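Stidville Community Learning Center
Annual Room Safety Inspection — Checklist with Comments
Date of inspection: Jul 24, 2022
Inspector: Elsa Koivisto
Areas covered: craft room, supply closet, rear corridor, front entry
Previous inspection: June of last year

Ratings used: S (satisfactory), C (corrected during visit), A (action required), N/A (not applicable).

1. EXITS AND CORRIDORS

1.1 Exit doors open fully without a key — S
Both doors tested from the inside. The rear door drags slightly on the threshold plate but releases with normal hand pressure.

1.2 Exit signs lit — A
Front entry sign is lit. Rear corridor sign is lit on mains but went dark within a few seconds on the test button. Replace battery pack and retest.

1.3 Corridor clear to full width — C
Folding chairs were stacked along the left wall outside the supply closet. Moved to the stage store during the visit. The same comment was made last June. A floor marking is recommended.

1.4 Door closers — S
Craft room closer adjusted last year and still latching.

2. FIRE EQUIPMENT

2.1 Extinguishers in place and accessible — S
2 units, one in the craft room and one by the front entry. Gauges in the green, pins and seals intact.

2.2 Service tags current — A
Front entry tag is current. Craft room tag has been wetted and the date cannot be read. Treat as out of date until the contractor confirms.

2.3 Smoke detectors tested — S
All sounded. Panel reset without fault.

3. ELECTRICAL

3.1 Outlets and cover plates — A
Cover plate cracked at the outlet below the craft room window. Do not use this outlet until the plate is replaced.

3.2 Extension cords — C
One cord was run under the entry mat. Removed. Cords are for temporary use only and are not to pass under mats or through doorways.

3.3 Breaker panel — S
Clear space in front of the panel maintained. Directory is legible, although circuit 18 is still labeled "kiln" and the kiln has been gone for years. Relabel as spare.

4. WORK SURFACES AND HAND TOOLS

4.1 Surfaces stable, no sharp edges — S
Tables checked by hand along all edges. One table leg in the craft room was tightened a quarter turn.

4.2 Cutting tools stored when not in use — A
Scissors and craft knives are to go back in the tool drawer at the end of each session, blades closed. The drawer has a lock, but the key was not on the ring. Locate the key or replace the lock.

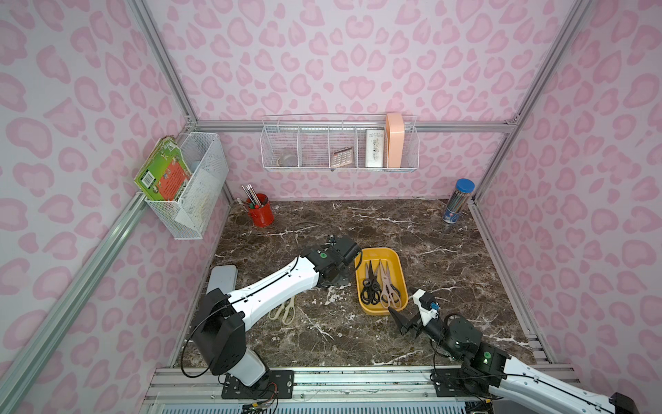
4.3 Knife blades disposed of safely — S
Blade bin is fixed to the wall and less than half full. Date of last emptying is not recorded. Add a line to the monthly sheet.

4.4 Paper trimmer guard — S
Guard fitted and not bent. Trimmer arm locks down.

4.5 Hot glue guns — A
One gun has damaged insulation where the cord enters the handle. Tagged and taken out of use. It is not to be repaired with tape.

5. SUPPLIES AND STORAGE

5.1 Shelving secured to wall — S
The Kozma shelving unit in the supply closet is fixed at the top and bottom. No movement when pulled.

5.2 Heavy items on lower shelves — C
Clay had been placed on the top shelf. Moved to floor level. More than 244 pounds is now stored on the bottom shelf and the deck beneath it, and the shelf rating could not be found on the unit. Obtain the rating from the supplier or split the load between two bays.

5.3 Pointed items kept in closed containers — S
Pencils, compasses and awls are not to be stored loose or in open cups on shelves below shoulder height. Lidded containers are acceptable, including the one the product was sold in.

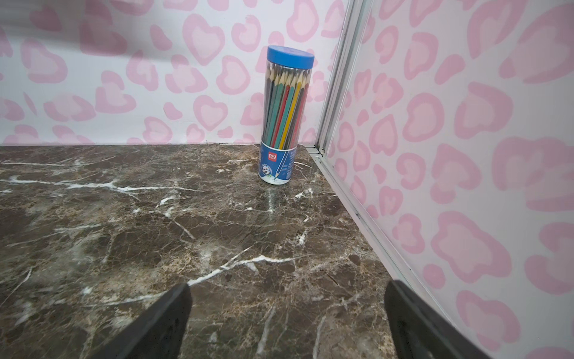

Item 5.3. Sharpened pencils, points up, in a clear container with screw-on lid.

5.4 Adhesives and solvents — A
Two cans of Pumum spray adhesive were found on an open shelf. Move to the metal cabinet. The safety data sheet on file is for an earlier formula and should be replaced.

5.5 Step stool — S
Feet and treads in good condition.

6. FIRST AID

6.1 Kit present and stocked — C
Adhesive bandages were low and have been restocked. Eyewash bottle is in date.

6.2 Incident log — S
Last entry is a minor paper cut. No follow-up needed.

ACTIONS OUTSTANDING
1.2, 2.2, 3.1, 4.2, 4.5, 5.4. Also obtain the shelf rating under 5.2.

Items 1.2 and 2.2 have been passed to Nosidden for the next service call. The remaining items are for the center to close. Send confirmation in writing with the item number — a verbal report is not sufficient to clear an entry.

Signed: E. Koivisto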